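Sumon Kitchen Helper: Set-up Guide
Part 2 — Teaching the washing-up routine

Posted 7 Feb 2023 by the Castaño support desk, Triltville
21 shares · 2 comments

By now your Sumon should be bolted down, plugged in and through its first warm-up, so well done, that is the fiddly bit behind you. In this part we teach it to pick up a sponge, carry it and hold a plate. Do set aside a quiet afternoon for it, and put the kettle on before you start — you will be doing a fair bit of standing and watching.

Before you begin

Keep the stop button within easy reach of whoever is nearest the arms, and leave it there for the whole of this part.

1. Lay a sponge on the worktop beside the sink, within reach of the arm you are teaching. Close the fingers fully and bring them up towards the edge of the worktop. Press SET on the handset to store this as the starting point.

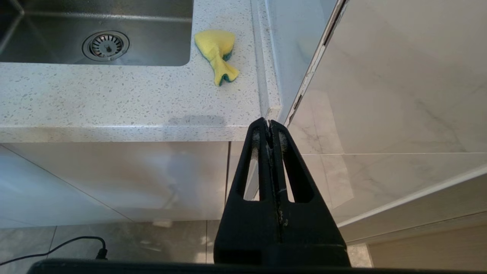 Fingers closed at the worktop edge, sponge by the sink.

Note: Fluff gathers on the inner faces of the fingers sooner than you might think. Wipe them with a dry cloth before you store any grip, and again whenever the sponge starts to slip.

2. Open the fingers, guide them over one end of the sponge and choose SOFT GRIP. The dial runs from 0 to 100, and we like to start low and creep upwards.
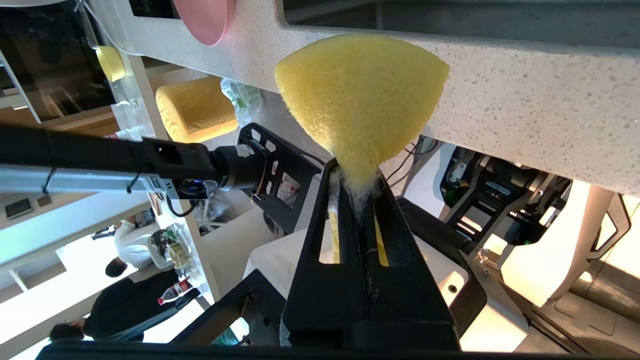

Grip strength is the setting people write to us about most, and it really does reward a bit of patience. Too little and the sponge swivels as the arm turns; too much and you will wear through sponges at a terrible rate. Take hold of the narrow end, as we have, and let the broad end stand free for wiping. If you find little white crumbs clinging to the fingers, brush them off and bring the dial down a touch before you try again.

3. Move the sponge slowly along the worktop edge, pausing at each end to press SET. Keep the second arm well back while you do so.

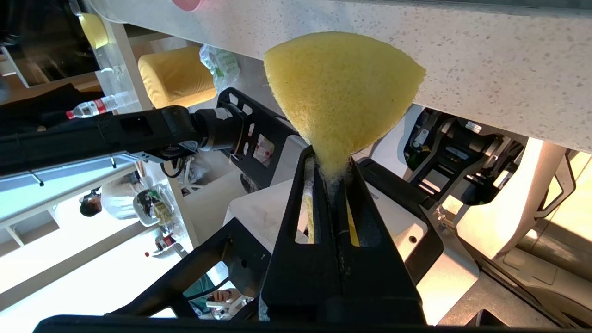

Play the path back at the slowest speed and watch it all the way through, however tempting it is to wander off. When you are happy, save it under a name you will recognise in July.

Caution: Never reach between the arms during playback. Press stop first, and wait for the handset to beep.

4. Now for a plate. Choose a light plastic one, switch to RIM GRIP and let the fingers close on the very edge, so that most of the face is left clear for the sponge.
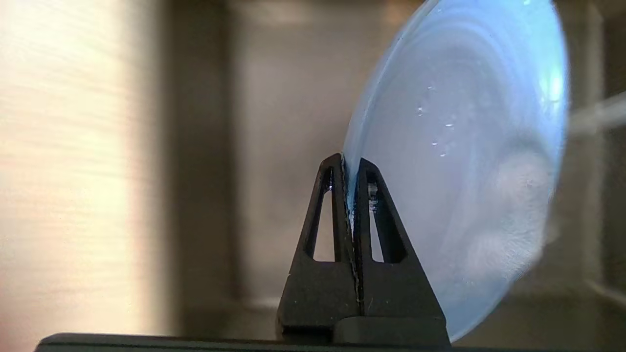
5. Save the routine and run it 2 times from start to finish before you use it in earnest. The handset has room for 200 stored positions, so there is no need to be stingy with them.

If you get into a muddle, hold SET and BACK together to return to the last saved routine. Part 3 covers the Fomivwood drying rack.

Comments (2)

plumstone: Step 2 sorted me out, thank you! I had the dial far too high and was getting through sponges like biscuits.

hobnail_kitchen: Could the handset beep be made a bit louder? I can't hear it over the extractor fan.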